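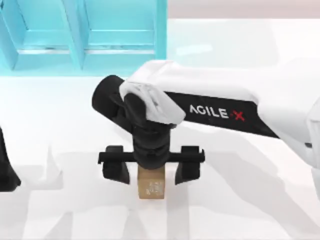
The contract with Zoseck asked for 2000 accepted episodes of one task: pick up the box, put it in the rack. Ekua Quaye had 368 left to record. She worked from the handles, two arms on the screen answering to two arms on her desk, and kept the left one parked.

An episode was rejected if the box was dropped, or if the operator paused for longer than 6 seconds. The second rule was Hutsuliak's. Pauses taught the model to pause, he said, and a model that had learned to pause could stand over a box all night.

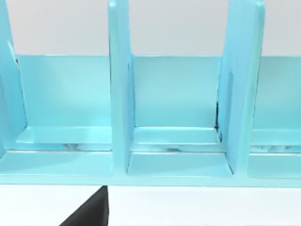 Gakcombe, July

The rack was blue and had no scratches. Its dividers met the base at the same place every morning. Ekua had started to vary her approach on purpose – higher, lower, once from far out to the side – and entered each variation in the notes field. The field was not exported. She knew this and filled it in anyway.

At 2 a.m. she opened the review queue and found an episode under her login that she did not remember recording. It ran cleanly to the end. Before the grasp there was a wait of just under 6 seconds.

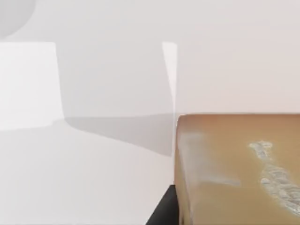
By Ekua Quaye, operator, Prollau shift log

Episode reviewed on the close view. Box large at right, pale wall behind. Grasp good, placement good. The wait is mine. I do that when I am choosing which side to come in from. The operator field has my name and the input field is blank, so the handles were not connected. I have checked the cable and the cable is fine. I have asked Hutsuliak whether the trained policy was left running against the recorder. Marked as accepted pending his answer, as it meets both rules.

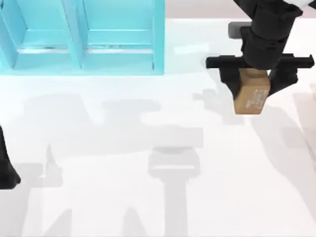

Box held clear of the table, rack to the left.

His answer came before the end of the shift. The policy had been running since midnight. He wanted to know if she could tell the rest of them apart, and how long it would take her.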